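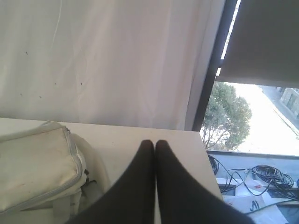 3.2. El puesto de trabajo del taller

Figura 4. Pinza con los dedos juntos, junto a la bolsa acolchada con cremallera.

Nos gusta recordar que el proyecto Sillen nació como un taller de estudiantes, y quizá por eso le tenemos tanto cariño a esta parte del montaje. Desde septiembre, el grupo grabó casi 370 intentos de abrir y cerrar bolsas (¡bastantes más de los que habíamos soñado!), repartidos en 20 sesiones. En la figura 4 se aprecia la mesa blanca, con la tela clara detrás y la ventana a la derecha, cuya luz tratamos con más calma en la sección 3.3.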